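14th September – shared workshop, bin picking cell

Carrying on from the last entry. Goal for this session was to get the arm working inside the metal bin with the long blocks lying across each other, and to stop losing time to the bin moving. Notes are in the order I did things.

Started with the bin position. It had crept toward the front since I last taught the corners, enough that the saved approach on the right side would have put a finger into the wall. Put it back against the tape, checked the two front corners by jogging down slowly, and re-saved all four. The old set is still in the folder as corners_feb, which goes back to February and should not be used for anything. Please don't load it because the name looks official.

Bar clamp is on the rear left corner, tightened by hand only. The sheet metal flexes if you really lean on it and then the corner height is wrong by 2 mm, so firm is enough. If the bin still moves with the clamp on, the answer is a stop block screwed to the board. I have an offcut that would do. Haven't cut it yet.

Next the fingers. Rewrapped both in the clear film since the old wrap had split near the tip. It looks rough but it grips the painted blocks better than bare metal and doesn't mark them. Run the wrap from the tip back, keep it off the joint, and leave the thin wires free to move. I got this wrong the first time and the fingers stopped short of closing, which showed up as a grip fault on the Zokine controller. Code 453, for anyone searching this notebook later. The manual lists it as a sensor fault. In our case it was film bunched up behind the finger.

Then the cables. The bundle around the orange link has to have slack when the wrist turns over, and the loop was hanging low enough to worry me near the right wall. Moved one tie up and ran the wrist through its full range with the bin out of the way first, then again with the bin back in. Nothing touched. The cream hose is the stiffest thing in the bundle and decides where everything else goes, so if you retie anything, start with that one.

Loaded the red and green blocks and let them land however they liked. 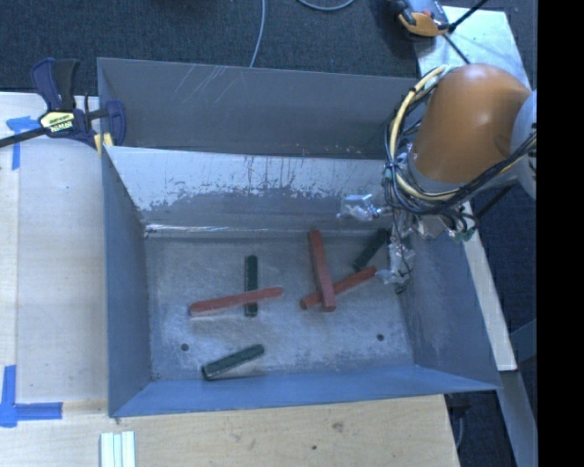
Reds and greens in the bin, one red across a green on the left. Fingers down by the end of the diagonal red.

The left pair is the kind of layout I wanted. With a red over a green, the planner has to take the red first, and the old version kept going for the green because its exposed end was a clean target. Maricica Surdu changed the ordering so it scores a block lower if anything is resting on it. Her branch is the one on the bench machine now. I left the weight at her default of 36 and didn't touch it.

Ran 20 attempts with the new ordering, reshuffling by hand between resets. Better than before. It picked the top block first in every crossed layout I set up. The misses were nearly all in the back right corner, where the wall and the arm between them make it dark and the green blocks more or less disappear. Dark green on scuffed grey metal was always going to be the hard one. The reds give no trouble wherever they are.

Things I tried for the corner:

Raising the exposure. Helps with green, but the bright upper band of the back wall blows out and the edge finder then reports a wall that isn't there. Put it back.

Coming in from a steeper angle. Works when the block is clear of the wall by a finger width. Closer than that and the outer finger has nowhere to go.

Nudging the block toward the middle before gripping. Crude, but it got the block out most of the time. It needs a proper routine with a force limit. At the moment it is a fixed move typed in by hand, and I have not saved it so that it can't be run by accident.

I also want to try matte paint or a dull liner on the upper part of the back wall. Villness sells a thin grey mat that might do. The coating there is already flaking, so painting over it without sanding is probably a waste of time. Tănase has a small sander we could borrow.

One near miss to record. On a pick close to the front wall the wrist came down with the Pornen speed override still at full from the dry run. No contact, but I was reaching for the stop. I have added a line to the start script that asks for the override value and won't continue on a blank answer. Type it in each time.

Left to do:
– cut and fit the stop block
– save the nudge as a routine with a force limit
– dull the back wall, test on one half first
– order more clear film, the roll is nearly finished
– put Maricica's ordering change into the main branch once she has looked at the logs

Logs are on the bench machine under today's folder. Arm is parked, air off, controller powered down at the wall.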